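桌面抓取任务的布置与记录规范：哪些规矩值得守，哪些可以扔

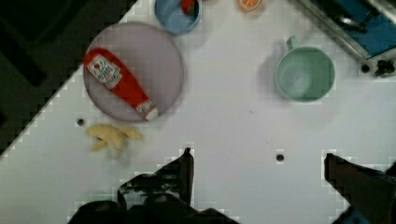
作者：Celeste Ledesma　　校阅：Shota Sakamoto　　二月更新　　分类：操作教程 / 腕部视角采集

市面上讲桌面抓取“最佳实践”的文档我读过不少，大部分读完以后还是不知道早上开机该先拧哪颗螺丝。有的规范厚达186页，花了很大篇幅定义什么叫“工作区”，却没有写盘子挪动以后旧数据还能不能用。下面这份教程是我们在 Prunlow 项目里用下来的版本，删掉了很多看上去很专业的条目。你可以照着做，也可以继续怀疑，后者我更欢迎。

适用范围：单臂、两指夹爪、腕部装小相机，桌上放餐具和食物模型一类的轻物件。双臂、移动底盘、有人同桌协作的情况不在内，请另找文件，别拿这份去交安全评审。

第一步 先写任务句，再摆东西

顺序反过来的人很多。先把桌子摆得好看，再想让机械臂干什么，结果写出来的指令都是“整理桌面”这种谁也没法判定成败的话。任务句里要有一个动作、一个对象、一个终点，例如“把番茄酱瓶从盘子上拿起，放到盘子外的桌面上”。写完念给旁边没参与的人听，他如果问“放到哪边”，就改。

终点要能在画面里判断。“放稳”不行，“松开夹爪后瓶身不接触盘子”可以。Ladis 那套模板里有一栏叫“任务自然度”，要求打分，我们填了两个月，没有任何一次分析用到过它，删了。

第二步 摆放

1. 目标物的起始姿态要写进记录。瓶子斜躺在圆盘上，和立在桌上，是两个任务，不要共用一个编号。瓶盖朝哪个方向也要写，照片里白色瓶盖在右下那一端，靠近盘沿，记录里写“盖朝右下”就够，别写角度，没人真的拿量角器去量。

2. 干扰物可以有，但要固定下来。杯子、碗、香蕉模型、橙子片都算。很多规范规定干扰物“不少于若干件”，我一直没看到这个数字的依据。我的做法是：同一组之内干扰物的种类不变，位置变没变都如实记。

3. 杯柄的朝向单独记一笔。从上往下看，杯口是圆的，转了也看不出来，能看出来的只有柄。夹爪从柄这一侧接近和从另一侧接近，碰撞情况差得很远。

4. 允许物体只露出一部分。有的指南要求所有物体完整入镜，我反对。腕部相机一动，边上的碗自然会只剩半个，你把起始画面收拾得再干净，也管不住后面几百帧。真正该管的是目标物：开始时它必须完整可见。

5. 桌面上的小孔不用贴胶带遮。胶带反光，边角还会翘，比孔麻烦。换桌板时记一下就行。

第三步 检查视野

把手臂开到起始位，看一眼腕部画面，按下面几条过：

两根手指是否都在画面里，位置和上一组是否一致。不一致先查相机支架，再查别的。

两指之间有没有足够的空档看见桌面。空档太窄，接近目标的最后一段等于闭着眼睛。

桌沿以外的区域是不是很暗。白桌面配深色地面，自动曝光容易在两者之间来回跳。能锁曝光就锁，锁的时候让白桌面占大半个画面。Sakamoto 认为锁曝光会让模型换个房间就不灵，我同意他的担心，但曝光乱跳的数据也没让它变灵过。

阴影落在哪一侧。软阴影可以接受，硬阴影如果横在目标物上，就挪灯。

第四步 试跑

正式记录之前空跑5次，夹爪闭合但不碰物体。再实抓一次，看接触位置。像番茄酱瓶这种一头宽一头窄的东西，夹在哪一段要提前约定，并且写下来。我见过同一组数据里三个操作员夹三个地方，文件名却都一样，后来谁也分不开。

试跑的数据不要混进正式目录。听起来是废话，Saliba 那批数据就是这样混进去的，清理用掉的时间比采集还长。

第五步 正式记录

每一条保存：任务句、起始画面、操作员、是否成功、失败时的一句话说明。总共这些。Osositz 的表格有11个必填项，其中“环境氛围”一项，操作员一律填“正常”。必填项一多，大家就学会了复制粘贴，你拿到的是一张整齐的废表。

失败不要删。滑脱、碰倒杯子、把盘子一起带走，都照实标。只留成功案例的数据集，统计出来的成功率当然漂亮。

关于数量：常听人说一个任务要凑满1000条才“够”。这个门槛我问过好几个引用它的人，没人说得出来源。够不够要看换了起始姿态以后表现掉不掉，先采一小批，训一次，再决定。

第六步 收尾

夹爪张开，手臂回到停放位，断使能，然后人再伸手进去收东西。这一条没有商量余地，也是整份文档里我唯一不接受讨论的一条。收完按编号装箱，缺件当场登记，别等下次开机再找。

常见争议

要不要每组都换桌面颜色？我没见过令人信服的对比。预算有限就先换物体姿态。

食物模型能不能和真餐具混用？可以，记录里注明材质来源即可。

旧规范还要不要签字存档？如果你们公司要求，就签。签字本身不会让数据变好，试跑那一步别因为签了字就省掉。

对照其他版本时请注意，早期稿里的第二步和第三步是颠倒的，引用条目号之前先看一下自己手里是哪一稿。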